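Flekico Pantry Labels - README

Last touched 13 January 2023

What it is

A list of pantry and kitchen product labels, typed out by hand into one flat table. Ingredients, serving size, storage line, country if given. Started as notes for the Maltberg shared kitchen so people could check for allergens before cooking for a group, then got too big for the fridge door.

900 rows at the moment. 700 have been read twice by two different people. The other 200 only once, so treat those with some care.

What's in the folder

labels.csv - the main table, one product per row
allergens.csv - one line per allergen per product, joins on item_id
storage.csv - the "keep cool and dry" type lines, word for word
skipped.txt - 101 labels we gave up on, with the reason
changes.txt - what moved and when, patchy before version 2

Columns in labels.csv

item_id - number, never reused
shelf_name - what the kitchen calls it, e.g. "red lentils, big bag"
label_name - what the packet calls it
ingredients - full text, commas kept, line breaks removed
serving - as printed, units not converted
may_contain - the warning line, blank if there was none
opened_days - days it keeps once open, blank if not stated
reads - 1 or 2

Blank means the label didn't say. It does not mean zero and it does not mean safe. Please dont fill blanks with zeros and send the file back, this has happened.

How rows got made

Packet goes on the worktop, one person reads out loud, other one types. Swap after a shelf. Second read is on a different day with the typed row hidden until the end. Where the two reads disagreed we went back to the packet. If the packet was gone the row stayed at reads = 1.
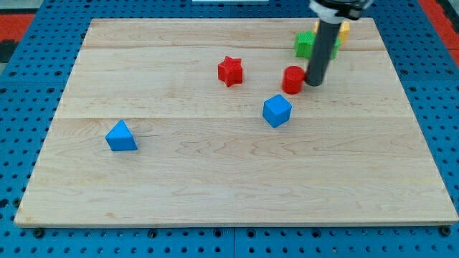

Can I use this to decide what's safe for someone with a nut allergy?

Check the packet in your hand every time. Recipes change, the same product can have a different warning line a few months later, and the table only knows the packet we had.

Spelling

Kept as printed, even when wrong. "Tumeric" shows up a lot. Search for both. Accents were kept in label_name and dropped in shelf_name, file is UTF-8. Some spreadsheet programs open it wrong and you get junk in the French and Danish rows - import it, don't double click it.

Known problems

- Spice jars are thin. Most were refilled from bags and the bag was long gone.
- Andrade shop own-brand items are over-represented, it's the closest shop.
- serving mixes cups, grams and "1 handful". No plan to fix.
- Rows 200 and up use "milk" as the allergen name, earlier ones say "dairy" in places. Both are in allergens.csv. Merge them yourself for now.
- opened_days was typed in weeks for a short while. Think we caught them all. If you see mustard at 6 days, tell us.
- A few duplicates where the same product came in two sizes. Left in on purpose, the ingredients arent always identical.

Not included

Prices. Barcodes. Anything homemade, so no jam, no pickles, no unlabeled tubs from the back of the freezer. Nutrition tables were on the list and got dropped, too slow to type.

Versions

0.1 - first shelf, tins only
1.0 - dry goods and tins, reads column added
2.0 - oils, sauces, storage.csv split out
2.1 - this one, allergen spellings half cleaned

Next is 2.2, hopefully February. Fridge door stuff, and the Eltus baking mixes that were missed becuase they were in the wrong cupboard.

Use and sharing

Free to copy, change, print, stick on your own fridge. Keep the note about blanks with it if you pass it on. Corrections are welcome, send the item_id and the full line as it's printed on your packet. Corrections without an item_id tend to sit for a while.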